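十二月
文／后排替补
最后更新：十二月，晚上

早上醒得早，膝盖先醒的。外面还黑着，暖气管响了一阵，又不响了。我躺着听了一会儿有没有下雨，没听出来，就伸手去摸手机。群里已经有一大串未读，都是关于背心的。

先记一下背心的事，省得以后翻到这一页不知道在说什么。我们格里马勒姆（Grimarham）这支触式橄榄球队，平均年龄不好意思写，水平也不好意思写，从秋天起开始穿一种带定位器的背心。牌子叫 Drornach，黑色，紧身，后背两片肩胛骨中间有个小口袋，里面塞一个小盒子。跑完以后把盒子插上，手机上就能看见你跑了多远、最快多快、冲刺了几次，还有一张花花绿绿的图，红的地方表示你老待在那儿。试用期六个星期，今天是最后一场。试用期过了要么还回去，要么全队凑钱买下来。二十四件一套，不拆卖。

我们平时到场的人从来没有凑满过二十四件。这话我在群里说过，得到的回答是“总会有新人来的”。新人来了，看见要先套一件别人穿过的紧身黑背心，我不知道他会怎么想。

背心是特里因·帕尤（Triin Paju）弄来的。她打球比我好，这一点没得争，跑得快，手也稳，而且她真的相信这个东西。每次训练完她都在群里发一份总结，从第一名排到最后一名，配上箭头，绿的往上，红的往下。我一直是红的。有一回箭头横着，我还高兴了一下，后来知道那次是盒子没电，沿用了上一次的数据。

今天早上群里吵的是上一次训练的那份总结。我是第一名。

我把这句话抄在这儿，因为大概以后不会有机会再写：全队最高速度，第一名，我。比特里因快了一大截，比我们边上那个二十来岁的小伙子也快了一大截。下面一排鼓掌的表情。有人问我是不是吃了什么。有人说早就看出来我有潜力。特里因写了一句“看，坚持训练是有用的”，后面还加了个感叹号。

我那天训练到一半拉了一下小腿，提前走的。背心脱下来扔在副驾驶座上，盒子没关。回家那条路限速六十，我开得还算规矩。

我想了想，没有马上说。一来想看看有没有人自己想到，二来被人鼓掌的感觉也不坏。刷牙的时候又看了一遍，还是没人想到。那张花花绿绿的图也发出来了，我的那一张上面有一条又细又长的线，从球场的角上一直拉出去，拉出了图的边。居然有人评论说我这一场“跑动范围很大”。

我对这东西的不信任，说起来早得很，跟这一次没关系。第二个星期我就做过一个小试验。比克斯塔夫（Bickerstaff）公园外圈那条柏油路，路边有市里漆的白字，一圈六百米，跑步的人都照那个算。我穿着背心，老老实实沿着白线走了一圈，不抄近路，不绕树。回去一看，盒子给我的数比六百米多出不少。我又走了一圈，这回少了。同一个人，同一双鞋，同一条路，前后差了一顿早饭的工夫。我把两次的截图发给特里因，她说要看长期趋势，单次误差会互相抵消。

我不懂统计，可是我记得小时候家里那杆秤，卖菜的也跟我妈说长期来看不会吃亏。

上午本来打算把车里收拾一下，结果把车门打开，看了一眼后备箱，又关上了。里面有队里的一袋球，一袋训练用的分队背心（老式的那种，网眼的，橙色，谁都能穿），还有一只不知道谁的护齿，装在盒子里，盒子上没写名字。护齿这件事我在群里问过两回，没人认。这才是我们这支队真正需要解决的问题，可它不会在手机上排名。

比赛是下午两点，在比克斯塔夫，对布罗图姆库姆（Broltumcombe）。这是我们这个小联赛里年年都要打的一场，也是年年都要提前一个星期开始不安的一场。他们那边的人看着跟我们差不多老，但是他们会传球。去年冬天也是在这块场地上，他们有个留白胡子的，站着几乎不动，球到他手里停不了一秒就走了，我们一帮人围着他跑，像围着电线杆子跑。要是那天大家都穿着背心，总结里我们一定赢得很漂亮：跑得比他们远，冲得比他们多，图上比他们红。比分是另外一回事。

十一点多的时候多萝西·斯塔尼福斯（Dorothy Staniforth）打电话来，问我小腿怎么样，能不能上。多萝西管排阵，从来不在群里排，都是一个一个打电话。她说话慢，一句话里要停两三次，你以为她说完了，刚张嘴，她又接上了。我说小腿没事，膝盖有一点。她说膝盖谁都有一点。然后停了一下，说，听说你现在是我们最快的。

我说，多萝西，那是我的车。

电话里静了好一会儿。然后她笑了，笑得咳嗽，咳完问我打算什么时候告诉他们。我说今天赛后吧，反正今天要投票。她说那你今天还是打中间，少跑。我说我也是这么打算的。

挂了电话我煮了面。赛前该吃什么，特里因在群里也发过一份，从网上转的，里面讲什么时候吃什么，克数写得很细。我看了一遍，转发的那个页面底下就是卖那种粉的店。这种文章我现在看到一半就先拉到底，底下要是有个购物车，上面的话我就当广告听。面里放了个鸡蛋，跟平常一样。

说到广告，Drornach 随背心寄来的那本小册子我也看了，厕所里看的，看得很细。里面有一页讲“同级别业余球队”穿了以后进步多少，画了一根柱子，旁边一根更高的柱子。柱子下面没有数字，也没写是哪些球队、什么级别、跟谁比。两根柱子一高一矮，就这样。我问特里因那根高柱子是多高，她说这是示意图。那示意的是什么呢，示意高的比矮的高。

她有点不高兴，我看得出来。我后来也想了想，她不高兴是有道理的。这支队的事情，十件里有八件是她在做，订场地、催人、跟别的队约时间，冬天天黑得早，她还去问了能不能晚点关灯。别人出力，我在旁边挑毛病，这种人我自己也烦。可是柱子没有数字就是没有数字，我总不能因为她辛苦就看见数字。 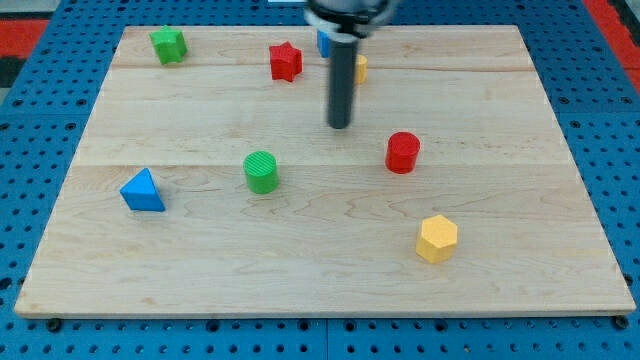 阅读时间：24 分钟

下午一点刚过就到了比克斯塔夫。停车场有一半是水，我停在高的那一头，鞋还是湿了。天是那种看不出几点的灰，风从铁路那边过来，一阵一阵的。场地比我想的好，中间硬，靠近更衣室那个角是烂的，踩下去拔出来有声音。每年都是那个角烂，每年赛前都有人说那个角要小心，然后每年都有人在那个角摔倒。

换衣服的时候特里因发背心。她把盒子一个个充好了电，排在长椅上，每个上面贴了一小条胶布，写着号。我领了我的，套的时候卡在肩膀上，两只手都举着下不来，旁边的人帮我往下拽。这衣服只有两个尺码，一个我穿不进去，另一个就是现在这样。我把盒子塞进口袋以前看了看，绿灯一闪一闪。心想你这回可要老实点。

布罗图姆库姆的人在外面热身，什么都没穿，我是说没穿那种背心。他们就是围一个圈传球，传着传着聊起天来，球也没掉。白胡子来了，胡子比去年短了。他看见我后背鼓出来的那一块，问我是不是心脏有什么问题，很关切的样子。我说没有，是测速度的。他说哦，点点头，又看了一眼，说那就好。

特里因让我们做一套新的热身，也是手机上来的，先高抬腿，再侧着交叉步，再往后跑。往后跑的时候两个人撞在一起，还好不重。多萝西没做，她站在边线外头，两手插在大衣口袋里，看天。她年轻时打过别的球，打得据说很认真，我没见过，也没问过是什么级别。她看球的时候不喊，这一点我很喜欢。

比赛本身我写不清楚，我每次都写不清楚，脑子里只剩几块。

开头我们打得不错。特里因接了一个很低的球，几乎是从鞋面上捞起来的，一路跑到底线，对面没有人碰到她。我当时站在中间，离得很远，帮不上也碍不着，看得很清楚。那是真好看。她跑的时候身体有点往左歪，一直这样，手机上也看不出这个。她跑回来的时候在喘，脸上没什么表情，我伸手跟她拍了一下，她说回位，回位。

然后他们就开始传了。也不快，左边右边，左边右边，我们跟着左边右边。白胡子这回动了，动得不多，可是每次动都正好在我刚转过去的时候。我碰到了他一次，自己觉得碰得很干净，他说碰到了，很大方，站住，把球往后一滚，球就到了另一个人手里，那个人已经跑起来了。

他们追上来，又过去了。中场休息的时候我们落后，差得不算多。特里因拿出手机看，说我们前半场的跑动总量比上一次多，强度也比上一次高，大家保持住。没有人说话。有人在拧水瓶的盖子，拧了半天。我心里想，我们跑得多是因为球在他们手里，追的人当然跑得多，狗追自行车，狗的数据也很好看。这句话到了嘴边，我喝了口水，咽下去了。多萝西走过来，说了一句，你们别都往球那边去。说完停了一下，我以为她还有一句，等着，结果没有了，她又走回去看天。

下半场我们听了她的，至少开头那一阵听了。边上的小伙子终于站在他该站的地方，没有往里挤，所以球到他那儿的时候前面是空的。他跑了，他是真快，到了那个烂角，摔了。人是往前滑着过去的，球压在身子底下，裁判跑过去看了半天，比划说算。小伙子站起来的时候从下巴到膝盖全是泥，笑得很高兴，后背的盒子上也糊了一层。

后来我下场了一会儿，又上来。膝盖还行，小腿不太行，我就在中间慢慢挪，谁过来我就伸手。有一次球居然传给了我，我接住了，往前跑了几步，旁边有人喊，我就给出去了，给得有点高，她跳了一下拿住了。写下来就这么一句，可是我回来的路上想的就是这个球。

最后输了，差一个球。去年输得多得多。

打完大家在场边站着，身上冒气，握手。白胡子跟我握手的时候说，你们今年位置站得好。我说是她说的，朝多萝西那边指。他看了看多萝西，两个人隔着半个场子点了个头，好像早就认识。我打算什么时候问问，今天没问成。

收东西的时候又有一件烦的。背心脱下来是湿的，要收齐，要对号，盒子要从口袋里抠出来，手冻得不听使唤，抠不出来。少了一个盒子。大家低着头在场边找，天越来越暗，草里什么都是黑的，盒子也是黑的。我提议用定位找，它不是定位的吗。特里因说它只记录，不发送，要插上才能看见。也就是说我们得先找到它，才能知道它在哪儿。这回我没忍住，笑出来了，笑得不太好听，她看了我一眼。后来在小伙子的球袜里找到了，怎么进去的他也说不上来。

投票在球场后头那家酒吧，靠炉子的那张长桌。我要了半品脱加一份薯条，薯条来的时候是软的。特里因先说，她准备得很好，把六个星期的东西都打在一张纸上，一人一张。平均跑动，上去了。冲刺次数，上去了。最高速度，上去了，她念到这儿朝我笑了一下。多萝西坐在对面，也朝我看。

我就说了。我说那个最高速度得去掉，那是我的车，那天走得早，背心在副驾驶座上。

桌上先是没声音，然后笑成一片。有人说怪不得图上有条线一直通到超市。我说是，我去买了牛奶。又有人说那你停车那一段算不算低强度恢复。特里因也笑了，笑得晚一点，耳朵有点红。她拿笔把那一行划掉，想了想，又把平均那一行也圈了起来，说这个里面也有他。然后她低头算了一会儿，算完没有把新的数说出来，我也没问。

我本来准备了一套话，公园那一圈走两次两个数，册子上的柱子，还有没电那次沿用旧数据。早上煮面的时候在心里排过一遍，排得很得意。到那时候不想说了，车已经够了，再说就是踩人。可我也不想装作没意见，轮到我我就说，六百多块钱，我宁可买球。咱们那袋球里有两个气都存不住了，打完气到场上就软，今天热身用的就是软的。再修修分队背心，再订一副护齿盒，带名字的。

有人不同意，说得也不是没道理。小伙子说他看见自己的数字会想多跑，光是这一点就值。他还说他原来一个星期来一次，现在来两次。我说那是你换了班，他说也有这个原因。另外一个平时不怎么说话的，说她喜欢那张图，她贴在冰箱上，她孩子看得懂，知道妈妈去哪儿跑了。这个我没话讲。我的怀疑对冰箱不起作用。

也有人说贵，有人说穿着难受，有人说怎么都行，能不能先点菜。多萝西最后说，她说，我在旁边看，看得见谁跑了。停。我们以为完了。她说，看不见谁在想。又停了很久。她说，那个盒子也看不见。然后她把我的薯条拿走了一根。

举手，不买的多，没有多到难看。特里因说好，她负责寄回去。我说我帮你装箱，她说行。隔了一会儿她凑过来小声问，车那次你早上就看见了吧。我说看见了。她说你等了一整天。我说是。她说你这个人。后面没说什么，把她那张纸翻过来，在背面写要买的球的型号，问我打气筒还是不是坏的那个。

我想了想打气筒，是坏的。

回来路上车里一股湿草味，开了一点窗。我在想我今天赢了没有，投票是按我的意思来的，可是不怎么痛快。我怀疑东西怀疑惯了，从前队里有人带来贴膝盖的那种胶带，我也说没用，后来不声不响自己买了一卷，现在包里还有。那个胶带到底有没有用，我到今天也说不出来，反正贴上膝盖暖和一点，也可能是我手搓热的。背心要是再试一阵子，说不定我也会偷偷去看自己是红的还是绿的。说不定已经看了。前面那几次总结，我每次都说没打开，每次都知道自己排第几。

还有一件我没想明白。小伙子多跑了，这一点不用盒子，我眼睛看得见，秋天的时候他到后半段就叉着腰站着，今天没有。是背心，是换班，是天凉了不闷，还是他跟我们混熟了不好意思站着，谁也分不开。册子上要是有他，一定算在高柱子里。要是把他从队里拿走，高柱子也就矮了。可他确实多跑了。我不愿意因为讨厌那根柱子，就说他没多跑。

到家泡了脚，水倒得太烫，坐在浴缸边上等了半天。小腿有一块是硬的，按下去疼，明天要去药房看看有没有那种凝胶，如果有，先看成分，别看盒子正面。上次那一支，正面写的是运动员推荐，没写是哪个运动员，也没写什么运动，说不定是下棋的。

群里刚才又响了。特里因发了今天的总结，最后一份，她说反正数据都在，不发可惜。我是最后一名，红箭头，箭头特别长，大概是从那辆车的速度上掉下来的。下面有人问，你今天是不是没挂挡。

鼓掌的表情比早上还多。

我的最高速度后面跟着一个很小的数，我看了看，觉得这个数倒是有点可信，然后想起来，凭什么小的就可信。多走两圈公园再说。背心还没寄，盒子里应该还有电。

护齿还是没人认领。今天在酒吧我把它拿出来放在桌子中间，大家都说不是自己的，吃薯条的时候都往旁边挪。明天给布罗图姆库姆那边写封信问问，说不定是去年冬天他们落下的，那样的话它在我后备箱里已经住了一整年。先写下来，免得忘：

问护齿。
打气筒，问能不能退，收据在厨房抽屉里，不知道还在不在。
球，两个，要那种表面糙一点的，下雨不滑（包装上都写不滑，去店里摸）。
装箱，带胶带，是封箱的那种胶带。
问多萝西怎么认识白胡子的。
鞋里塞报纸。

报纸已经塞了，这条可以划掉。脚还是凉，我去睡了。

最近的日记
· 那个角又烂了
· 绕比克斯塔夫走了两圈，得出两个公园
· 谁的护齿
· 冬天的灯几点关
· 去布罗图姆库姆，迷路，迟到，输球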